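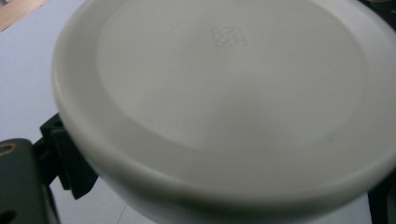
Re: [susonstead-neighbors] May potluck, who has the tables??

Sorry, typing this between buses. Yes the hall is ours from 4, Serkow confirmed by phone this morning. Tables are still at the Ogundipe garage, 6 of them, plus the bad one with the leg. Leave the bad one.

Need two people with a truck or a wagon. My car is out, brakes again.

Food list is thin. Lots of desserts, hardly any mains. If you signed up for pie please think about switching to beans or a casserole or somehting. Bring it in your own dish, name on tape on the bottom, we still have last year's orphans in the hall closet and I want them gone.

Yetunde Iyamu wrote:
> Two things. Does anyone know if the hall oven works now? Last time
> it took an hour just to get warm. And can we be out by 9, my kids
> have the early bus to Brundau.

Oven: no idea, assume not. Heat it at home and wrap it in towels. Out by 9 is fine, music off at half past eight and then everyone stacks chairs, evryone this time.

Parking on the church side only. The other lot is being dug up.

Reply to me off list about the truck pls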